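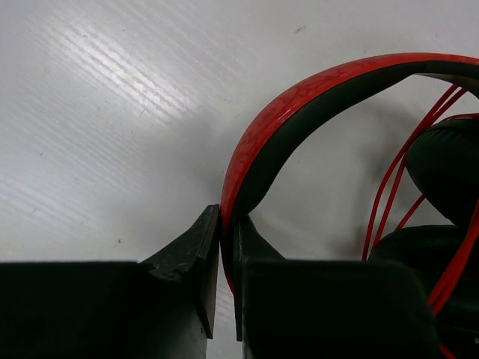
Jarance Returns Bench: Headphone Handling Set

Published 2026-06-30 by the Ospina bench team

# Summary

Recordings of a two-arm cell handling returned headphones at the Kellness returns site. The set has 3088 episodes. It supports the move of pick, lift and untangle work from hand benches to the cell. Grading and repair stay with bench staff.

# Contents

- Camera views: wrist cameras and one fixed view of the table
- Items: wired over-ear headphones and headsets, mixed colors
- Actions: joint positions and gripper opening for both arms
- Labels: outcome, cord state at start, operator note (optional)

Several items share the table in most episodes. Only one is the target. The others stay as clutter, cords included, in whatever position the last episode left them.

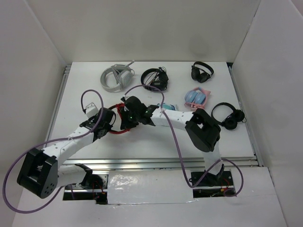
# Effect on bench work

Before the cell, each bench worker unpacked, untangled, graded and bagged. Shifts now split as follows:

- Loading: one person sets out the items and clears the table
- Watching: one person stops the arms on a snag and writes the note
- Grading: unchanged, done by hand at the next bench

Watching is limited to 45 minutes before a swap. Staff asked for this after the first trial in August; the task is light on the hands and hard on attention. No grading hours were cut. Hand untangling hours were, and the affected staff were trained on loading and watching.

Cord snags are the main cause of stops. A cord left hanging from a lifted headband can reach the second arm,

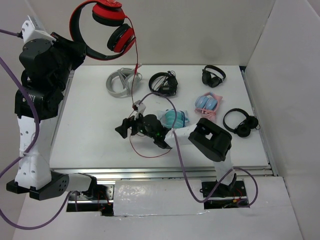

so episodes stopped for cord contact carry their own label, `cord_stop`, and are kept in the set. Do not filter them out when training a stop detector.

# Known limits

- Folding headbands are underrepresented
- Operator notes are free text and vary by shift
- Version 3 renamed `drop` to `release_early`; older scripts need the change

# Use

Load with the Somus reader. Internal use and partner research only. Do not use episode times to rate individual staff.

Comments

benchtwo: Can the watcher note get a preset for "cord under cup"? I type it all day.

mk_loading: Second this. Also the swap timer doesn't sound at our end.

rowan: Reader fails past episode 3000 on the old build. Update fixed it.

Contact: Ospina bench team | © Jarance | Back to top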